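The Jar Is Still Winning

Can a machine do the housework yet? I spent a July week finding out, and came home to my own dishes.
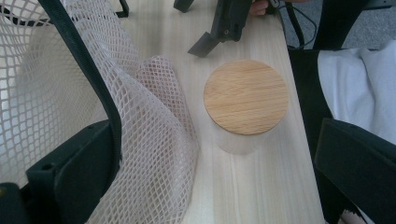
HOME & TECH | FEATURE

214 shares Comments

I have a drawer in my kitchen that no adult in my household will take responsibility for. It's got rubber bands, takeaway soy sauce, a net bag that once held oranges and three lids that fit nothing we own. When my editor asked whether I'd like to write about household robots, I thought of that drawer straight away and said yes before she'd finished her sentence.

So off I went to Gulline, a small outfit that works out of the upstairs floor of an old shoe warehouse, where the heating is theoretical and the biscuits are excellent. They're trying to get machines to do the boring bits of running a home. Putting things away, mostly. Despina Moldovan runs the place and met me at the top of the stairs with a mug of tea already in her hand for me, so I was on side from the beginning.

"What do you reckon is the hardest thing in your house?" she asked.

I said fitted sheets. She laughed and said everybody says fitted sheets, and she'd be rapt if sheets were the worst of it. Her nomination was anything with holes in it. Mesh, netting, string bags, those stretchy produce bags we all bought to feel better about ourselves. A machine grabs for one and the cords slip over and behind its fingers, and then it's wearing the thing.

Jars are another story, or at least I'd assumed so. A short round jar with a flat wooden lid seems like the friendliest object in the pantry. But Shabnam Rind, who looks after what they call the tabletop work, pointed out that a frosted white body on pale wood nearly disappears. Hardly any outline to go on! You and I look at the lid and our brains fill in the rest. A machine has to be taught to do that filling in, and it gets taught by people doing the chore over and over with a gripper held in the hand.

I had a go at it, naturally. You hold the handle, you squeeze, the black fingers close. I'm a fairly capable person (I can back a trailer) and I was hopeless. My first pick-up went sideways, and my second was technically a shove. Sang Hứa, who has done this particular job for two years, did a whole run of them while chatting to me about his daughter's netball and barely seemed to look down.

Each chore gets repeated 200 times before anyone at Gulline bothers asking whether the machine has learnt anything. I asked Sang whether he got bored. He said he listens to cricket.

Later we went through to see their robot, Rirkus, have a crack at clearing a bench on its own. It's a single arm on a trolley and it moves like somebody carrying a very full cup of coffee. It took a plastic tumbler and put it on a shelf. Lovely. Then a sponge, also lovely. Then it came to a tea towel, hovered over it, pinched a corner, let go, pinched it again, and stopped there for so long that I went and got another biscuit. Despina told me that on hard objects it gets the job done almost 70 per cent of the time. For cloth she just wobbled her hand in the air.

Shop floors are further along. A few suburbs over I visited Geten, which packs gift hampers, and their arms were boxing up soap at a cracking pace. Giang Tiêu, the floor manager, was quick to tell me why: same soap, same box, same spot, all day long. The tissue paper still gets scrunched by a crew of 12, all human, and he has no plans to change that. "Come back when it can do a bow," he said.

I put all this to Ánh Mạc, who reviews appliances and has owned a floor-cleaning robot called Phí for longer than she's owned her car. She's more hopeful than I am. Her view is that we'll get one chore at a time, the way we got the washing machine and then the dishwasher, and we'll be whingeing about each of them within a month. She'd happily pay for something that only put away cups. Thinking about it on the train home, I would too, and I'd pay a fair bit.

As for the drawer, I described it to Shabnam on my way out, orange net and all. She asked me to send her a photo - then she asked if she could borrow the whole drawer. I've said yes. My partner wants the soy sauce back.

37 comments

Contact us | Subscriptions | Copyright, all rights reserved | Back to top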